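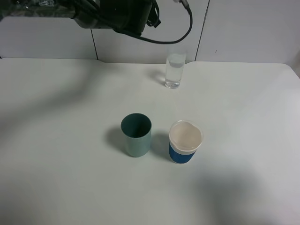

Diane Campbell wrote in to say that her arm dropped a full glass after weeks of clean picks, and that the software reported a good grasp the whole time. She wanted to know whether to blame the gripper, the camera or the force setting. The steps below are the ones we use to sort that out. They assume a tabletop arm with a two-finger gripper and a small wrist camera, and they apply to cups, glasses and plastic bottles.

Before you start

Press the emergency stop and confirm that the arm holds its position. If it sags, stop there and deal with the brake first. Wipe up any water, including under the table edge, and look at the power strip before you put your hands near it.

Save the log before restarting the controller. On the Sawatzky controller the log is overwritten at power-up, and we lost the record of our first drop that way in August. Copy the whole folder. The fault file alone leaves out the finger positions.

Step 1. Read the fault code

Open the log and go to the last close command. Two codes matter for dropped cups.

1526: the fingers reached their closed limit. The gripper closed on nothing, or the object left the fingers on the way up.

542: the motor current went over the limit before the fingers reached the target width. The gripper squeezed harder than it was told to, or the cup was wider than the program expected.

If there is no code at all, as in Diane's case, the controller believes the grasp was good. Go through every step in order.

Step 2. Check the cable

Power the arm down. Follow the cable from the connector to the point where it is tied to the arm. The loop should be long enough that the wrist can turn to both ends of its travel without pulling on the connector, and short enough that it doesn't sweep the table when the wrist is low.

Push on the connector with your thumb. If it moves, reseat it and tighten it. A loose connector on our setup gave a frozen finger position, and the software read the frozen value as a held cup. Then power up and run the wrist slowly from end to end at table height with nothing standing within reach of the loop. Watch the cable and keep one hand on the stop.
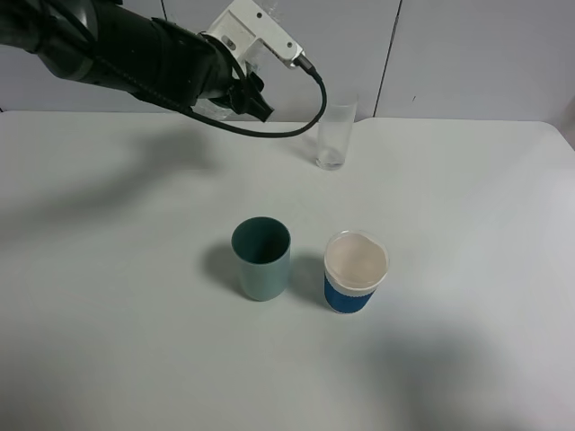 Step 3. Look at what the wrist camera sees

Open the live view and bring the gripper down over the object in slow mode. Stop above it. Clear plastic and glass are the usual trouble. Light from overhead reflects off the curve, and the detector may take the reflection for an edge, or take the edge of a printed band for the edge of the bottle.

Compare the outline drawn by the software with the real one. If the outline covers only part of the object, the grasp center will be off to one side and one finger will touch first.

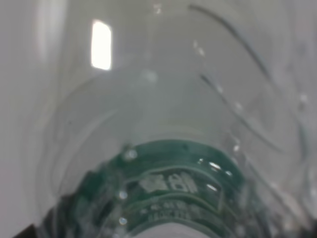

If the outline jumps between two shapes while the arm is still, lower the exposure and try again. If it still jumps, raise the starting height. At very close range there isn't enough background left for the detector to work with, and no exposure setting will fix that. As a last resort, put a strip of matte tape on the object and teach the grasp on the tape.

Step 4. Check the finger pads

Run a fingernail down the ribs on each pad. They should feel the same from top to bottom. Clean them with a damp cloth and let them dry. We use Itatex replacement pads and change both together, even when only one is worn.

Open the gripper fully over a clear stretch of table and look at the two tips in the wrist view. Write down where each one sits, then close and open again. If either tip comes back to a different place, the finger screws are loose.

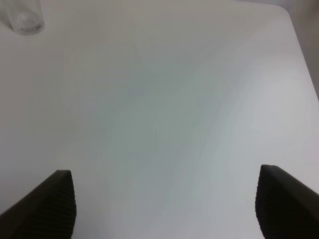
Fingers open over the table, seen from the wrist camera.

Step 5. Test with an empty cup

Use an empty plastic cup. Set the lowest force that lifts it, raise it a hand's width, and hold. Repeat until you have 4 clean lifts in a row, then add a little water and start over. Don't go straight back to a full glass. Stand outside the reach of the arm during the test.

For cups with a lid, grip the body below the lid. Lids turn or come off under side pressure, and the gripper won't report it.

If it still drops

Aaliyah MacDonald had the same silent fault on a Drullura gripper and found a bad position sensor after swapping the cable and both pads. Send us the saved log folder, the force setting and the object you were lifting, and leave the arm powered down in the meantime.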